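Tape your table and stop arguing about it
Opinion, from the Sindton shared workroom

I've become a bit of a bore about blue painter's tape. Two rolls and some brown paper, that's all it takes, and a long table everyone fights over turns into a set of neighbourhoods.
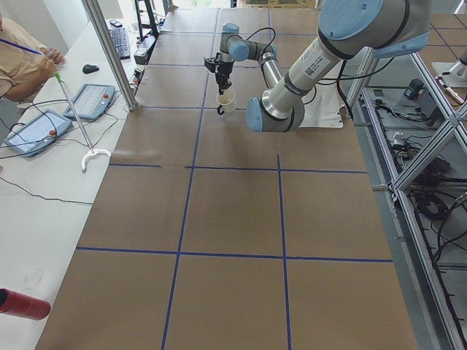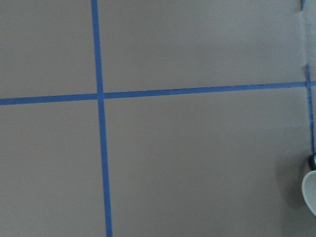
Why lines beat signs

We tried signs first. Polite ones, laminated, in Brollska's favourite colour (orange, sadly). They lasted until Thursday. A line of tape doesn't lecture you — it just sits there, and your mug either stays on your side or it doesn't.

Does it have to be perfectly straight? I say no! A bit of a wobble is fine by me, and I'd sooner have it down in an afternoon than measured to death.

My one gripe is small panels. I had seven on my bench at home and hated every one. Go big, leave room for your elbows, and peel the lot up when the paper gets grubby.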